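Wisel Chores: Tabletop Sorting Subset

Version notes, January 2023

Summary

Wisel Chores is a set of short manipulation tasks used to check how far a general policy gets with ordinary household and shop-floor work. This subset covers sorting: a few loose items on a table, two baskets, and one handwritten label per basket. The policy must read the labels, decide which item goes where, and place each one. The full set also includes wiping, folding and bin restocking, each documented in its own card.

Contents

Episodes: 790
Held-out episodes: 27, not included in the 790
Control: joint positions and gripper opening
Annotations: one language instruction per episode, outcome flag, item category

Collection

Episodes were recorded by teleoperation at the Skustano and Muvico sites. Operators were told to pick items in any order. Failed grasps were kept if the operator recovered within the episode. Episodes that ended with an item on the floor are flagged and should be dropped for imitation learning.

Item categories

Categories follow the label text: fruits, office supplies, tools, toys. Toy versions of food are scored under the food category. Annotators disagreed on this at first, and early flags were corrected in the Ghumman pass. Check that your copy includes the corrected flags before comparing scores.

Scoring

An episode counts as solved when every item rests inside the correct basket at the end. No partial credit is given. Per-item accuracy can be computed from the category field, but it hides ordering errors and should be reported separately. The step limit is 2,000; episodes that reach it are scored as failures. 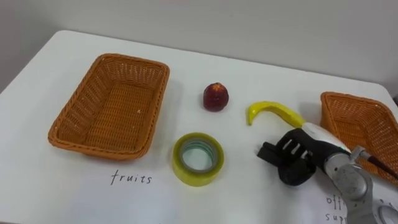
Known limitations

Labels lie flat on the table and may be partly hidden by the arm while it works. A policy that reads only the current view can lose the category of a basket midway through a task. Handwriting comes from a small group of writers and is all in English.

Success on this subset does not show that a machine can tidy a kitchen or a packing bench. Drawers, stacked items and people reaching into the workspace are out of scope. A cluttered-table extension with 400 episodes is planned for February.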